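Subject: Re: [handstitch] Waxed thread and knots that won't stay put

Hello all,

Sorry to be slow answering, it has been a busy July and the garden got the better of me!

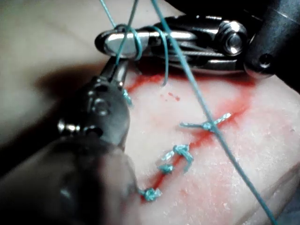

Tied knots in teal-blue thread on a pale, skin-like pad, tails trimmed short.

Fiifi Laryea wrote:
> I'm sewing a canvas tool roll with the Tridside polyester and my
> knots keep working loose after a week or two. I do a plain square
> knot and snip it close. Should I be using more wax, or a different
> thread altogether? I have 400 yards of this stuff, so I'd rather
> not give up on it.

Fiifi, please don't give up on it! I had the very same trouble when I made my first apron, and I blamed the thread for months before I looked at what my hands were doing. Polyester is slick, and a plain square knot in it will creep no matter how nicely you tie it. What I do now is take an extra turn on the first half, so the thread goes around itself twice before you pull it down, and then tie the second half the ordinary way. Pull both ends out flat and low to the cloth — if you pull upward you'll tip the knot over and it turns into two loops sliding along a straight thread.

Leave more tail than you think looks tidy. I leave a quarter inch on the inside of a roll, where it doesn't show, and I only trim it after the piece has been used for a while.

As for wax, I would go lighter. I used to drag every length through the Undis block three or four times (my mother did, so I did) and all it got me was gray fuzz on the canvas. One pass, then run it between your fingers to warm it in.

If you do want something with more grip for the pocket corners, the Kwok linen is lovely. It does come on a 1000 yard spool, so maybe somebody here would like to split one? I'd happily take a share. My last one went into a set of bags for my sister, and I still have the end of it wound on a clothespin in the kitchen drawer.

Do tell us how the roll comes out, and what you decided about the ties.

Warm wishes to everyone,
Lollico list, message 67 in this thread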